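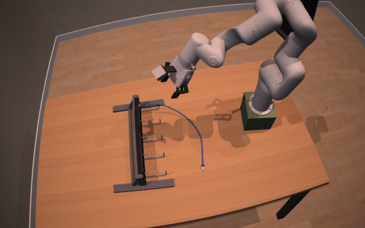
What do we run for visitors if the real arm goes down in the middle of the open day?
The sim. Same task, same controls, on the big monitor, and whoever is on shift talks over it. Sayaka has the launch script on the demo machine, desktop, second row of icons.

October 9, 2019. Open day prep and the day itself, typed up from paper scraps in the evening. Tired. Fix my spelling later.

**Before doors**

In at stupid o'clock. Real cell powered up clean, homed first try. Gripper homing fine after I reseated the connector at the wrist (the one we said in May we would replace. we have not replaced it). Sayaka Amano on the sim machine, me on the real one, Leonidas Chatzigeorgiou floating and doing the talking, because he's the only one of us who likes it.

Sim setup as follows so we can get back to it:

- cable routing scene, arm on the green pedestal, rack with the five hooks, blue cable starting from the far end
- cable stiffness one notch up from the default. Default looks like wet spaghetti on a big screen
- loose block up against the gripper, it's in the scene file. Leave it
- reset on the space bar, Sayaka's change, much better than the menu
- shadows ON. Costs frame rate but people can tell how high the hand is over the table. With shadows off every single tester drove the finger into the wood

Timer set to 90 seconds per visitor. Leonidas wanted longer. Kept 90.

**Dry run with the Zulline people**

Two of them came early for a private look, before the public. They sell the line planning stuff, wanted to know whether a cable is really harder than a box. Yes. Showed them. A box stays where you put it, and the cable has opinions about the other end. They got it as soon as they tried to bring the connector end around to the last hook with the joystick.

Question they asked that I couldn't answer: how long to set up a new rack layout in sim. I said an afternoon. Sayaka said longer if the hooks are a new shape. Need to time it properly next time we do one. Write that down somewhere that isn't here.

They left a card, it's pinned over the kettle.

**First group**

Went OK. 12 in the group, too many for the space in front of the screen, the back row saw shoulders. Next group we split in half and swapped over, half at the real cell and half at sim. Do it that way from the start next year.

Real cell: arm did the pick from the tray, hand-over, place. Smooth. Slowed speed override to where it looked polite. One kid asked if it gets bored. Leonidas gave a long answer.

Sim: people grab the joystick and pull toward themselves and expect the hand to come toward them. View is from above and set at an angle so "toward me" isn't a clean axis. Sayaka swapped the mapping to camera-relative during the break and complaints stopped. KEEP THIS. It's in her branch, not merged.

**Second group, and the fault**

Arm stopped mid move with the Cattaneo apprentices watching. Torque limit on joint 4. Pendant said collision, there was no collision, I was looking straight at it. Cleared it, homed, ran one cycle, stopped again at the same place. Third time I called it and we moved everyone over to the sim.

Switch took a couple of minutes which felt like an hour. Monitor cable too short to turn the screen. Sayaka carried on regardless.

Then the apprentices were the best crowd of the day! They do this with their hands all week, wiring cabinets, so they knew right away what order they would dress the hooks in. Start at the fixed end, work along, keep the slack in front of you. Their instructor asked why our script goes for the connector end first. No good answer. It was easier to find the connector with the vision code, so we started there, and it stuck. Worth trying it his way, grab mid-cable near the first hook and work down. Sayaka already has notes on it.

Best visitor score was nine resets before all hooks done, no help. He wants a job. Gave him Leonidas's email.

**Fault, what I know**

- log saved, file number 1120, on the shared drive under faults
- same joint angle every time, give or take nothing
- payload setting was still on the old gripper!! the new hand is heavier. Nobody changed it after the swap, and by nobody I mean me
- but it ran fine all morning with the wrong payload so that may not be all of it
- grease? cover felt warm after, no warmer than the others I think. Didn't have the thermometer out

To do: set payload, rerun the whole demo path at full speed with the cage shut, then at demo speed. If it trips again call Plolteck, we're still inside the service contract. Do NOT just raise the torque limit. Looking at you L.

**Questions that came up a lot (for the handout)**

*Is the sim the same as the real thing?* Arm is close. Cable isn't. Ours is a chain of short stiff pieces, and a real one has a memory from the spool.

*Does it learn by itself?* In our case it copies people first. Whoever drives the joystick well is giving it an example. Lot of interest in this, need one slide on it.

*Can it tie a knot?* No. Leonidas said "not yet." Fine.

*How much does it cost?* We agreed to send these to the front desk. I forgot and gave a number to a lady from Lidora. Tell the desk in case she calls.

**Stuff to bring / change**

Longer monitor cable. Second joystick, the spring on ours is going on the left side. Tape on the floor for where to stand. Something to drink for whoever is talking. Printed fault card by the pendant so that clearing it doesn't need me. Sim already running on the second screen all day, not launched cold in front of a crowd.

Sayaka to merge the camera-relative mapping, after I review. Me: payload and connector at wrist. Leonidas: write back to the Cattaneo instructor, he offered to send us a box of offcut cable with the real connectors still on.

Cell is locked out, key in the drawer, tag has my name on it. Don't power it up before I've looked at joint 4.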